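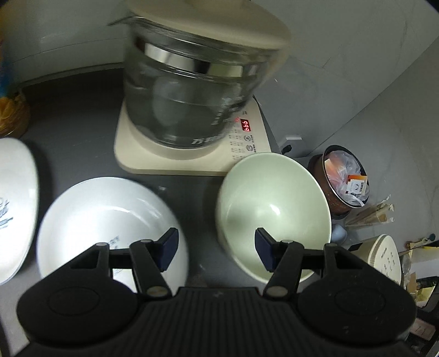 Kibet Gachanja thinks locking up the phones is the best thing Pondmont has ever done, and he told me so twice before first period. 10/11/2024 and we're four weeks into the pouch rule. You hand your phone over at the door, it goes in a little gray pouch, and you get it back at the last bell.

I told him I don't buy it! Sure, lunch is louder (I kind of like that part), but half the kids in my math class just hand in an old dead phone and keep the real one in a sock. And now there's a line of 70 people out front every morning, so I was late again – my third time.

Kibet says his grades went up. Mine went nowhere. I asked Mrs. Matheson if anyone had checked whether the pouches help, and she said they'd look at test scores in March, which feels like forever.

Anyway, I have 900 words due on this for English and so far I've got a title. Mom wants the lamp off by ten, so I'll do the rest at breakfast.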